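Reusable tote packing guide revised for Drondcombe produce counter

The Drondcombe grocery co-operative has revised its packing guide for fresh produce, replacing the single-page sheet that had been taped up behind the counter since the store moved to Costigan Street. The new version applies to click-and-collect orders from Sunday and covers open-top fabric totes as well as light carry bags.

The main change is the order of packing. Under the old sheet, items went into the bag in the order they appeared on the docket. The revised guide sorts produce by weight and firmness first, then by shape. Squash, gourds and other firm lines go to the base. Round fruit is placed against the side walls, and long items such as bananas and cucumbers are laid on the diagonal where the width of the bag allows.
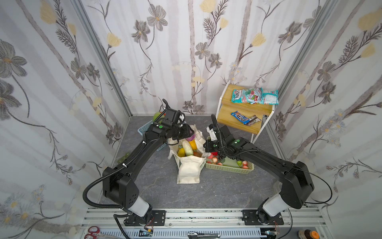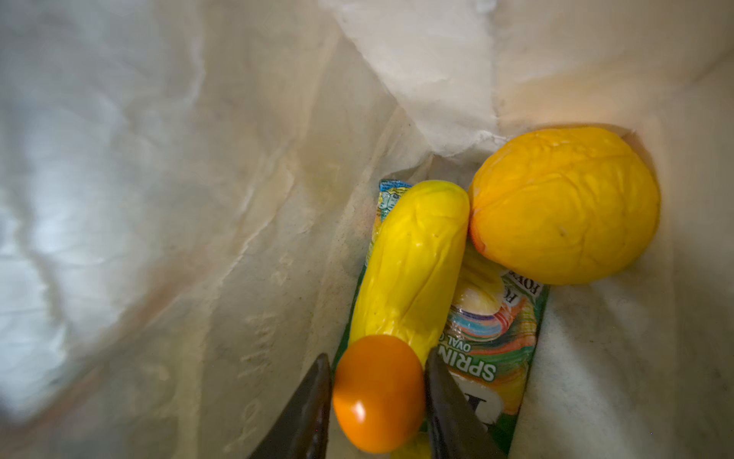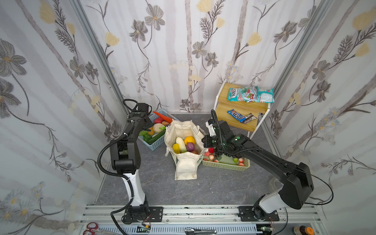

Produce packing with a canvas tote, a white bag and coloured plastic baskets.

Posted in: Store Operations
By the Turkano Retail Notes desk
3 min read

Baskets are the second change. Each order is now staged in plastic baskets before anything is bagged, with vegetables in one colour and fruit in another. The guide specifies light blue for vegetables and light green for fruit. Baskets are to stand apart on the bench with the bag between them or in front of them, mouth open and handles dropped to the outside so that they do not fall across the opening.

The maximum load for a fabric tote is set at 13 items of mixed produce, down from 20. Light carry bags are not given an item limit but must not be filled past two-thirds of their height. The co-op said the lower tote figure came out of a review of returned orders, in which bruising on stone fruit and tomatoes was the most frequent complaint.

Small round items remain the difficult case. Tomatoes and plums tend to settle into gaps between larger pieces, where they can be squeezed when the bag is lifted. The guide asks packers to hold them back until the base layer is complete, and then to set them in from above one at a time. Dropping items from the rim is no longer permitted for any line, including potatoes and onions.

Soft canvas presents a separate problem. A tote with no stiffening slumps as it is loaded, and the weight moves towards whichever side gives first. Packers are told to place the first two items at opposite ends of the base – heaviest on the side away from them – and to check that the bag stands unaided before continuing. Optional base inserts from Rindano will be stocked at the counter for customers who bring their own bags.

Bench height, lighting and floor markings are unchanged. Chilled and frozen lines are covered by a separate sheet and are still packed last, in insulated bags only.

Customers who prefer loose produce in a box can select that option at checkout. Orders placed before the changeover will be packed under the old sheet. The counter will keep printed copies of the guide for 30 days, after which it will be available on the co-op's website only.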